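Let the Kids Do the Dishes

Every spring our school robotics club has the same argument, and I love it every time. Somebody wants to build a machine that throws things. Somebody else wants wheels, speed and a ramp. Then a quiet voice from the back says, "What about chores?" and the room groans.

I'm on the side of the chores. After 3 years of helping with this club I think putting away plates is the best student robotics project there is, and I will say so to anyone who stands still long enough!

Think about what a throwing contest asks of a team. You tune the arm, you tune it again, and on the day you hope the floor is level. It's fun, and I've yelled myself hoarse at those events. But the ball is always the same ball. A plate in a rack is a much meaner problem. It's thin, it's shiny, it leans whichever way the last person left it, and there's a wire tine right where you want to put your finger.

Our team this year is called Plorker (please don't ask, there was a vote). They drew up a task list in October with 120 small steps on it, things like "find the rim" and "let go without dragging the rack." I thought it was far too long. Dušan Dumitrescu, who coaches the programming side, thought it was too short, and he was right. By winter they had split "let go" into four separate problems, and two of the students were having the time of their lives with just one of those.

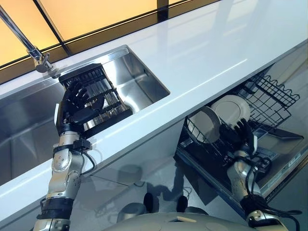

Left hand on the rack in the sink, right hand down in the dishwasher drawer.

What I like most about kitchen work is that it takes two hands, and the two hands have to agree. You steady one thing while you reach for another. People do it without thinking, so students have to go home and watch themselves do it. One girl told us she stood at her own sink unloading and reloading the same bowls until her brother asked if she was okay. That's research! That's a kid looking hard at something she has done 800 times and seeing it fresh.

The usual complaint is that chores are dull to watch, and parents won't come. Well, we had 80 people at our open evening, and when a plate finally went into its slot the noise was as loud as any ramp race I've been to -- louder, if you count my own part in it.

The other complaint is that it's slow, and yes, it is very slow. A student can spend a whole afternoon on a single grip. I'd still trade every catapult in the storage closet for one of those afternoons, and next spring, when the groaning starts, I'll be at the back with my hand up for laundry.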